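When the bed is not made the same way twice

A conversation with Riet Hendriks and Lewis Laing about teaching a two-armed robot to work in bedrooms

By Līga Tamošiūnaitė

Riet Hendriks does not like the word "messy". When I used it in my first question, she waited a little before she answered. "Messy compared with what?" she asked. "A duvet has no correct shape. It has the shape that somebody left it in. If we write in a paper that the bed was messy, the reader learns nothing."

We met on a Thursday in the small kitchen next to the Skiltent laboratory, where she has led the work on household bedding since the project moved from Emden. Her colleague Lewis Laing came in later with a laptop and two cups of tea, and he stayed until the end. Skiltent is the name of the project and also, by now, the name people use for the robot itself, although Hendriks tries to keep the two apart.

The question they work on is easy to say. A robot with two arms stands beside a bed and should pull the duvet straight and put the pillows back. How many times must a person show it this task before it can do it in a bedroom that it did not see before? In the first year the answer was disappointing. The group had recorded 3044 demonstrations, nearly all of them on one bed in the laboratory, and in other people's homes the robot often took hold of the wrong thing.

"It took the sheet together with the duvet," said Laing. "Or it took the corner of a pillowcase and was very satisfied with it. In the laboratory we had a dark blue cover on a white sheet. So it had learned that you pull the blue part. This is a reasonable thing to learn if you live only in our laboratory."

The result they will present in November concerns the way the demonstrations are chosen. The group stopped recording the same bed again and again and went to homes, and in each home the operator gave only a few demonstrations. The rule is five for each bed, and then the operator must leave. Between two demonstrations the operator is not allowed to arrange the bedding. The person who lives there does it, or a colleague who has not read the protocol.

"That last part was the difficult one for us," said Hendriks. "An operator who has done this for weeks starts to prepare the bed in a kind way. He doesn't know that he does it. He leaves the corner of the duvet where the gripper can reach it. We compared the first week and the sixth week of one operator, and the corners were nearly always on the near side in the sixth week."

I asked whose corners these were. Laing raised his hand.

With 42 homes recorded in this manner, the policy was trained again from nothing. The test was made in homes that were not in the training, and each trial was judged by Mirjam Segers, who was not told which of the two policies was running. She looked at the bed afterwards and gave it a mark from nought to 100, using a sheet of criteria that took longer to agree on than anyone had planned. The new policy got the better mark in most of the homes, from far fewer demonstrations. Hendriks did not want me to print the average before the paper is out. She said that an average travels very well and the conditions stay at home.
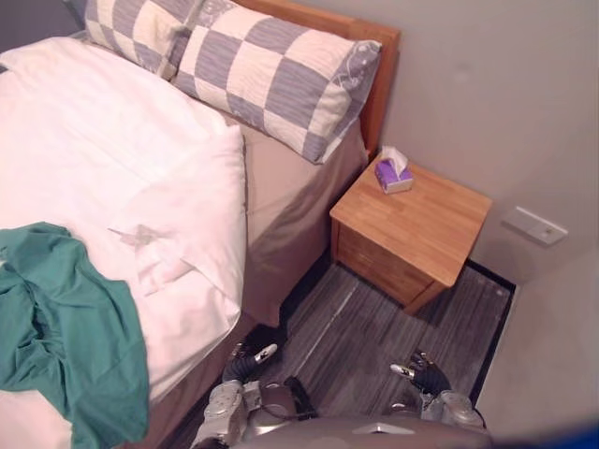
Issue 5, page 42

White bedding gives the cameras the most trouble, and I wanted to know why. From the robot's own view, with the two grippers at the bottom and the bed at the left, a white duvet rolled up towards the side of the mattress has very little for a camera to hold on to. There are soft creases, and a beige sheet under the edge, and the difference between them is small. The checked pillowcases are a much easier matter.

"A person looks for the edge, and we also look for the edge," Laing explained. "But on a duvet like this the ridge of the fold looks more like an edge than the real edge does. The old policy went for the ridge. It closed the fingers on the top of the fold, it pulled, and you got a new fold beside the old one."

The group's solution is not a better camera. The robot is now trained to make a small test pull before the real pull. It takes the fabric, moves it a short way, and compares what has moved with what it expected to move. If only the fold has changed, it opens the fingers and tries lower down. Operators were asked to do the same during the demonstrations, even when they could see perfectly well where the edge was. Several of them complained that this was slow and a little insulting.

"Yes, I complained," said Laing.

Things lying on top of the bed are a separate problem. There is a green cloth over the foot of the duvet in the picture, and I asked Hendriks what the robot should do with such a thing. She said the protocol has changed its opinion on this. In the first version the operator removed loose items before recording. In the present version they stay, and the robot should lift them off and put them on a chair, or on the floor when there is no chair. Folding is not attempted.

"We had a long discussion with Renata about the floor," she said, and she meant Renata Valdebenito, who visits the households before the recording and asks what the people there will accept. "For us the floor was a free surface. For many people it is certainly not. She came back with her notes and we had to write a new rule, that the household chooses the place. It cost us a month, and it was right to do it."

Space is the other limit. The gap between a bed and the next piece of furniture can be quite narrow, and the arms must turn in it without touching a nightstand and whatever stands on it. The robot base comes from Vanhove and was designed for storerooms. Its arms are strong enough for a heavy winter duvet, but the elbows go out wide when it bends forward. The controller now pays a penalty for every movement of the elbow to the side, and this makes the robot slower. A single bed can take it up to 42 minutes in the worst case, when the duvet is large and only one side of the bed can be reached.

I said that I could make the bed myself many times over in this period. Hendriks agreed at once. "You can, and I can. My neighbour had a stroke and she can't. She sleeps under a bundle. But I don't want to promise her anything, because she would want it by the spring."

She was also careful about what the result does not show. All the homes were in two towns, Emden and Brundlow, and the bedding that people buy there is rather similar. There were no bunk beds. There were hardly any blankets of the old type, tucked in on all sides, and Laing thinks the test pull would fail on them, as a tucked blanket does not move when you pull it a little. Segers has asked for a second judge, so that her marks can be compared with somebody else's. This will happen in the next round.

And the five demonstrations, I asked, why not four, or ten? Hendriks looked at Laing, and he looked into his tea. They had tried other numbers only in simulation, he said, and the simulated duvet was too stiff to believe. The number came from the first visits. After the fifth demonstration the operators began to tidy.

The next recordings start in Brundlow, with fitted sheets. Laing has been asked to stay away from the corners.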